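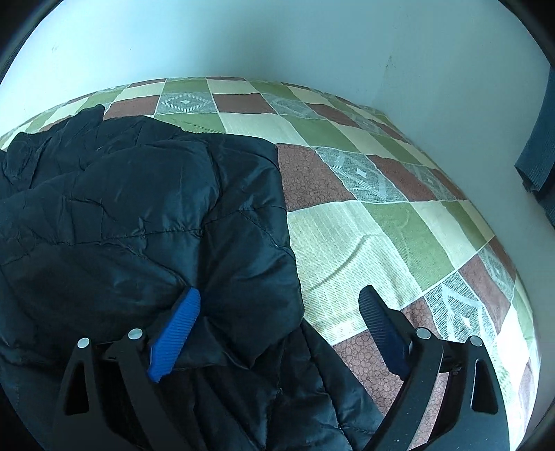 ふわふわジャケットと、つぎはぎもようのひみつ

さむい日に着る、もこもこのジャケット。さわるとふかふかしていて、持ってみるとびっくりするくらい軽いものもありますよね。どうしてあんなにあたたかいのでしょう?

じつは、あたためてくれているのは「空気」なんです!

空気は、熱をつたえるのがとてもにがてです。ジャケットの中には、鳥のやわらかい羽毛(うもう)や、ほそいわたがつまっていて、そのすきまに空気がたっぷりかくれています。体から出た熱は、うごかない空気にじゃまされて、なかなか外ににげられません。ジャケットが熱をつくっているわけではなく、みんなの体がストーブの役をしているんですね。

ぬい目はなんのため?

もこもこのジャケットをよく見ると、よこにまっすぐ、ぬい目がならんでいることがあります。もしぬい目が1本もなかったら、中の羽毛やわたは、どんどん下のほうにたまってしまいます。おなかのあたりだけパンパンで、肩はぺったんこ! これではさむいですよね。そこで、ぬい目で小さな部屋にわけて、中身がうごきすぎないようにしているのです。

このように、布と布のあいだに中身をはさんでぬいとめることを「キルティング」といいます。ふとんやベッドカバーにもつかわれる、とても古くからあるわざです。

つぎはぎは、四角のパズル

ベッドカバーには、四角いもようがたくさんならんだものがあります。クリーム色と茶色のように、明るい色とこい色をくみあわせると、四角がくっきりうかびあがって見えます。

布のきれはしをぬいあわせて、大きな1まいにすることを「パッチワーク」といいます。むかしは布がとても大切だったので、着られなくなった服も、小さく切ってまたつかいました。いまは、はじめからつぎはぎのもようをプリントした布もあります。おうちにあったら、四角のさかい目をゆびでそっとなでてみてください。ぬい目のでこぼこはあるかな?

手芸教室の先生、ベルナデット・コワルチクさんは、3月に1まいのベッドカバーをぬいあげました。つかった四角は、ぜんぶで107まい! さいごの1まいをぬいつけたときは、うれしくて、すぐにベッドにひろげたそうです。

ベッドの上でたたんでみよう

ベッドの上にぬいだジャケットがくしゃっとのっていたら、たたみかたを練習するチャンスです。ベッドは広いので、大きなジャケットもらくらくひろげられますよ。

まず、ポケットの中をからっぽにして、ファスナーをしめます。せなかを上にしてひろげ、両方のそでを、せなかのほうへたおします。つぎに、すそから えりにむかって、くるくるまいていきましょう。空気が「ふしゅー」とぬけて、どんどん小さくなります。これがたのしいんです!

フードがついていたら、さいごにまいたジャケットをフードの中にいれてみてください。ころんとした、まくらのような形になります。

ただし、ずっと小さくまるめたままだと、中身がつぶれてしまいます。長いあいだしまっておくときは、ハンガーにかけるか、ゆったりたたんでおきましょう。つぎに着るときは、両手でもって、パタパタとふってくださいね。すきまにまた空気が入って、ふくらんできますよ。

2022年4月14日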